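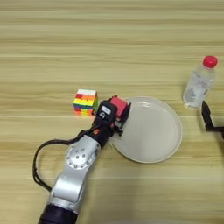 Photo: Pidirari workshop

21 October 2019

Holiday spot for Frandsen, first full work day. Writing this up tonight so the edit notes and the shop notes are in one place for once.

Frandsen want a 70-second film for their own page and a shorter cut for local TV. It has to be with them by the first week of December. The story is the one we pitched: a girl brings a broken music box to the repair counter, goes away, and comes back to find it fixed and wrapped. No dialogue until the last shot. They asked again whether we could get the price list in somewhere. I said end card only.

Animatic, version 3. Runs 9 seconds over. The walk to the store is the problem, it takes three shots to say what one could. Dropped the bridge shot and the shot of the bakery window. Still 4 over after that. Will try starting on the bell above the door and see if anyone misses the walk.

Music. Candano sent two piano sketches. The first is too sad for a store that sells paint and hinges. The second works from the counter onward but has a key change right where the girl turns around, and it pulls attention off her face. Asked them to hold the change until the wrapping. Length of their file doesn't match ours yet, don't cut to it.

Props. Music box number one is fine on the outside, but the lid won't stay open past halfway. Tried a bit of felt behind the hinge. Better, then it slipped. Need a proper stop, small screw from inside. Number two has the right sound and the wrong color. Plan is to record the sound from two and shoot one. Wrapping paper: the red is too shiny under the counter lamp, the brown is fine. Buy more brown than we think we need, each take uses a sheet.

Counter set. Lamp with the warm bulb at the left end gives the look we want, but the wall behind goes muddy. Moved it back the width of a hand and put a white card on the floor. Good enough. Mark the lamp position with tape before anybody sweeps.

Money. Spent so far 141 dollars out of 202 for materials, with paper and snow still to come. Fake snow from Clalel is by the bag and one bag covers the doorstep and nothing else. If the walk goes, the doorstep is all we need, so that decides itself.

Sound. Recorded the door bell, the drawer, the paper and the tape. Drawer is good. Paper has a hum under it from the heater – do again with the heater off. Bell is too loud on every take, try a sock over the clapper.

Open:
– lid stop on box one
– re-record paper
– end card wording from Frandsen, they still have two spellings of their own street
– ask Candano about the key change again if there's no file by tomorrow night
– animatic version 4 without the walk

Left the set standing. Keys are back on the hook.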